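Neu im Verleih: die Demontagezelle von Brerine

Viele von euch haben nach dem letzten Rundbrief gefragt, wann es mit der Automatisierungsecke in der Werkstatt Bisville endlich weitergeht, und ich freue mich wirklich sehr, dass ich heute etwas Handfestes berichten darf. Ab März könnt ihr bei uns die kleine Montage- und Demontagezelle von Brerine ausleihen, wahlweise für zwei Tage oder gleich für eine ganze Woche. Najwa Sleiman und Khalil Hourani haben das Paket vorab ausprobiert, und ich durfte ihnen dabei einen langen, sehr kaffeereichen Nachmittag über die Schulter schauen. 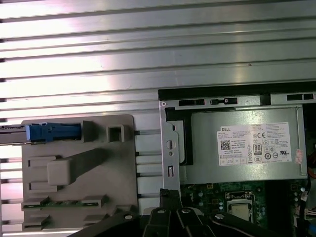
Gedacht ist die Zelle für alle, die Elektronik zerlegen, prüfen oder wieder zusammensetzen und dabei immer dieselben Handgriffe machen: kleine Reparaturbetriebe, Berufsschulen, Wiederaufbereiter. Wir haben absichtlich keine hübschen Übungsklötzchen genommen. Auf der Arbeitsfläche liegt ein richtiges Rechnergehäuse mit Dell-Netzteil und offener Hauptplatine, samt den Kabeln am Rand, und gleich links daneben sitzt die graue Halterung mit dem blauen Riegel. Khalil fand gerade diese Enge lehrreich – wer hier eine saubere Anfahrt einlernt, der bekommt sie anderswo erst recht hin. Die Schritte führt man dem Arm von Hand vor, speichert sie ab und kann sie hinterher am Bildschirm nachbessern. Najwa hatte ihren ersten Ablauf nach 16 Minuten beisammen, ich selbst habe (das gebe ich gern zu) ein gutes Stück länger gebraucht.

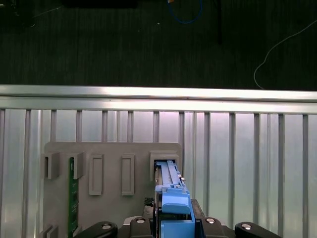
Zum Preis: Zwei Tage kosten 88 Euro, die Woche 228 Euro, jeweils mit Einweisung durch Ayman Daher. Nicht ganz glücklich waren wir mit dem Handbuch, das bisher nur auf Englisch vorliegt und beim Thema Greifkraft arg knapp bleibt. Ayman schreibt deshalb gerade ein deutsches Beiblatt, und wer beim Gegenlesen helfen mag, ist herzlich willkommen! Die Software läuft auf einem normalen Laptop, den ihr bitte selbst mitbringt. Anfragen nimmt Tamer Farah an der Theke oder per Antwort auf diesen Rundbrief entgegen – am besten schreibt ihr gleich dazu, welche Bauteile ihr bearbeiten möchtet.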